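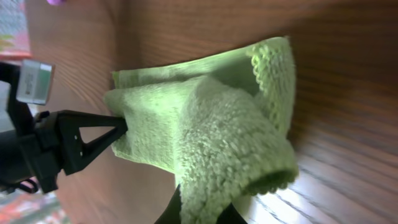
Fig. 1. Green cloth in the gripper, wrist view.

Print | E-mail

We trained the Falow arms on 34 demonstrations of folding, all by Iolo Jarman, whose patience was our main hardware. 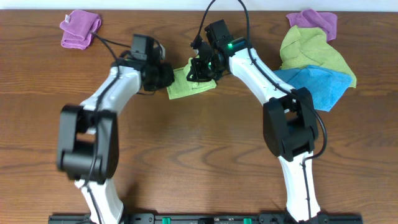
Our first policy ran 4000 steps and learned chiefly to hesitate. Dropping the pauses from the training data helped more than anything clever we tried.
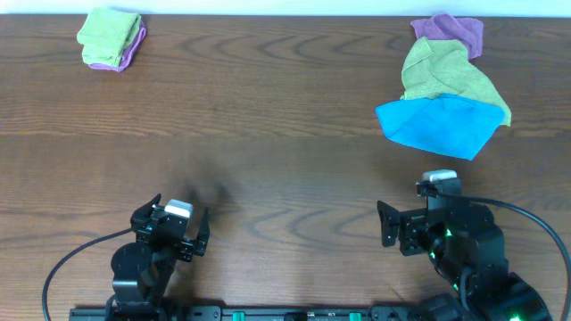
Of the 19 test folds we kept, two were graded by Tegwen Yorath as "a rectangle, legally."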